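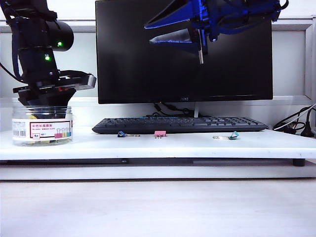 The Salska two-arm bench package is the one we suggest to people who are putting money aside for their first automated picking station and aren't quite sure how much station they need. Most of them come to us with a shopping list built around the arms, and the arms do matter, but it's the small everyday stuff that decides how well a budget holds up. Take a clear plastic jar of binder clips, with a label wrapped around it and a flat, wide gripper coming down into the open top. A jar like that is a fair thing to plan around (slippery sides, odd little shapes, wire handles that like to catch on each other), and we'd much rather you bring us your own jar, tin or tray before you order than after!

What comes in the package
2 arms, with one gripper each
Controller and power supplies
Cable set for a standard bench
Setup guide and 12 months of parts coverage

What to budget for separately
Bench or raised tabletop
Monitor and keyboard, if you don't have spares
Extra gripper fingers (sold in packs of 4)
Outlets within easy reach of the bench

About that last line. We've had customers get all the way to delivery day and then go hunting for an extension cord, so please do walk over to the spot you have in mind and look at the wall. Leave yourself more depth at the back than you think you'll want, too, as cables take up room and you'll need to get a hand in there now and then.

If money is tight this year, you can start with one arm and add the other later. The Nyarko controller runs either setup, so you won't be buying it twice. The Ziltia gripper kit is worth a look if you handle parts of mixed sizes, though plenty of people get along fine for the first year with the fingers that come in the box.

Order code: Rovov 334
Lead time: 4 weeks from deposit
Training: half a day at your site, quoted with delivery

Prices depend on where you are and what you already own, so send us a rough sketch of your bench with the measurements on it and we'll write up a quote. Page updated 19 July 2020.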